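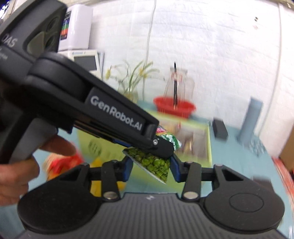
A green snack bag printed with green peas.

News > Press releases > Food and farming

Reading time: 3 minutes
Last updated: December

Gollel opens green pea snack kitchen in Tapley and signs first growers

TAPLEY - Gollel, the family-owned maker of dried and roasted vegetable snacks, has opened a new kitchen in Tapley. The kitchen will prepare roasted green peas, broad beans and chickpeas for shops in the region, and it is the first site of the company outside of Granisia, where Gollel started its work in a former bakery.

The new kitchen has 30 employees. Most of them live in Tapley or in the villages near to it, and 12 weeks of paid training were given before the first shift. The company has also signed supply contracts with pea growers in the valley, who together will plant 679 hectares for the coming season. Until now, Gollel was buying the larger part of its peas from traders at the port.

"We wanted for a long time to know the fields where our peas are coming from," said Orestis Margaritis, managing director of Gollel. "When you buy from a trader you receive a good product, but you cannot ask the farmer why this year the skin is thicker. Now we can drive there in the morning and ask him."

The growers will receive a fixed price for the first two harvests. After this period the price will be agreed every year before sowing. Gollel pays half of the seed cost in advance, and the growers repay this amount when the crop is delivered. Farms of any size may apply, but the peas must be dried on the farm or at the shared drying hall of Zindine, the growers' association, which stands beside the old railway yard.

Bradley Haworth, who speaks for Zindine, said that the contracts came at a useful moment for its members. "Peas are good for our soil and we all know it, but for many years it was difficult to sell them at a price which pays for the diesel," he said. "Some members had stopped completely. Four of them are now coming back to peas, and one is trying them for the first time."

In the kitchen the peas are soaked overnight, drained and then roasted slowly in small ovens. Salt is added after the roasting. The first products are a plain salted pea, a pea with garlic and a pea with mild chilli. A version without salt is being tested and should be ready in spring, if the taste panel is satisfied with it. The panel has refused it two times already - the peas were judged too dry.

The kitchen can prepare 2,000 kilograms of peas in one day. At the beginning it will work with one shift only, from six in the morning until two in the afternoon. A second shift will be considered after the summer. The building has 1,534 square metres of floor, of which a third is kept for storage. Broken peas and skins are not thrown away but sold to local farms as animal feed.

Residents of the streets behind the kitchen had asked questions about lorries and smell during the planning. Gollel has agreed that deliveries will enter only from the railway yard side, and not before seven o'clock. Filters are fitted on all the roasting ovens, and the company will meet the residents again after six months to hear how they find the situation.

Shops and cafes that wish to stock the products can ask for samples from the sales office in Tapley. Growers who are interested in a contract for the next season should write to Zindine before the end of January and give the size of the field, the previous crop and the possibility of drying on the farm.

About Gollel
Gollel prepares snacks from peas, beans and other vegetables. The company has its head office in Granisia and sells its products in independent shops, station kiosks and school canteens.

Press contact: Gollel press office, Granisia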